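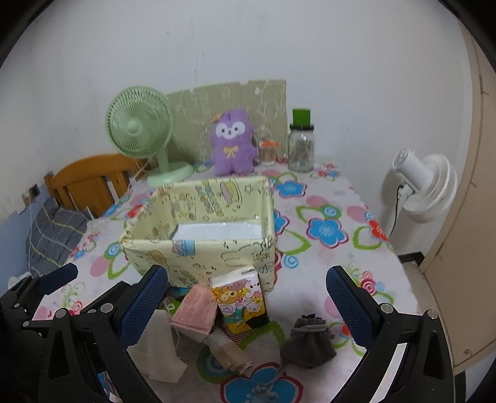 Rule Four

The rules at Tukstead were taped inside the cupboard door, and Dwayne Blackwood had written all of them. Rule one was open the fingers fully before you move in. Rule 2 was one object at a time. Rule 3 was never squeeze what you can't name.

Perrin was on her third week. She brought the gripper over the flowered tablecloth and stopped short of the little carton with the bears on it.

"What's your target?" Dwayne asked.

"The carton."

"And then?"

"Into the box behind it."

He wrote that down. Stastudberg wanted every target said aloud before the grip — they had sent back 96 runs in September over it, and he still hadn't got the colour back in his face.

"What about the pouch?" she said. "The grey one. I don't know what's in it."

"Then what's rule three?"

"Leave it."

"Leave it, and log it."

She logged it. Then she asked what rule four was, as the tape had gone over the last line.

Dwayne went and looked. He stood at the cupboard for a while.

"Put things back where they were," he read out.

Perrin closed the blue pads on the carton and lifted.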